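Toltivura Sink-Side Sponge Tray, clear
Petridis Kitchen Supply > Sink & Cleanup > Trays and Caddies
Item 500-6

In stock, ships from Dalell warehouse

Clear plastic tray, shallow, low sides. Holds sponges on edge next to the sink so they aren't lying flat in a puddle. Sponges not included (see below for refills).

Same tray we carried last year under the Trisport name. New label, same mold. If you have the old one the new one nests with it.

What fits
Standard two-layer kitchen sponges, stood up on the long edge. Three in a row is the usual setup. Thicker cellulose blocks take up more room so try two of those plus one thin. Scrub brushes no, they tip out. Steel wool is OK but rinse the tray after, it leaves rust marks.

Setup
Put it against the wall behind the faucet or off to the side. Flat counter only. No suction cups, no screws, nothing to glue. Works on stainless, stone, laminate, tile. On textured stainless it doesn't slide much, on polished stone it will, so a bit of shelf liner underneath helps.

Load the sponges then squeeze the row together from both ends so they stand up straight. A gap in the middle and one of them leans over, esp. when its a soft one. 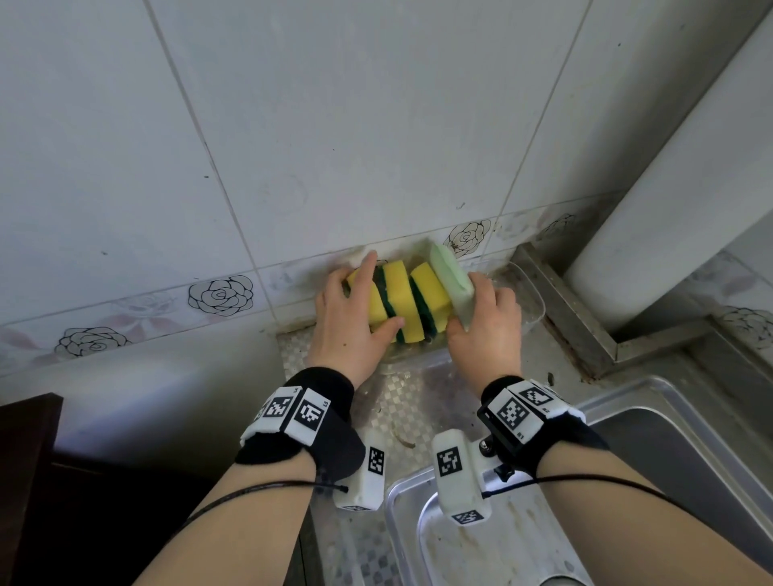 Row of three in the clear tray, two yellow with green scouring layer, one plain light green. Stainless counter, tile wall.

Color sorting
Lots of people ask. We do yellow/green for dishes and pots, plain green for the counter. Any system is fine, just dont mix the one for raw meat in with the rest. That one should live somewhere else.

Cleaning
Lift out, dump the water, wash with dish soap. Top rack of dishwasher OK, bottom rack will warp it. No bleach soaks longer than 8 minutes, plastic goes cloudy. While the tray is up wipe behind it too, the seam where the wall meets the counter collects gunk and sealant yellows there. Old toothbrush and baking soda paste. If the sealant is really far gone, cut it out and redo it, scrubbing won't bring it back.

Refills
Two-layer sponge, yellow/green, pack of 6
Smooth block, light green, pack of 2
Mixed carton for break rooms and rentals, ask for price

Customer notes
"Bought one for the rental and then another for home. Keeps the sponges standing, easy to rinse. Wish the sides were a little higher." Polyxeni Ververidis

"Fine. Does scratch if you use the scouring side on it." Roswitha Zürcher

Returns
Unused trays, 6 weeks, original sleeve. Opened sponge packs can't come back, sorry. Cracked in shipping: send a photo and the order number and we'll send a new one, keep the recieved one or toss it.

Smoke gray version due in August. Same size. Can be backordered now, card is charged when it ships.

Page updated 6/28/19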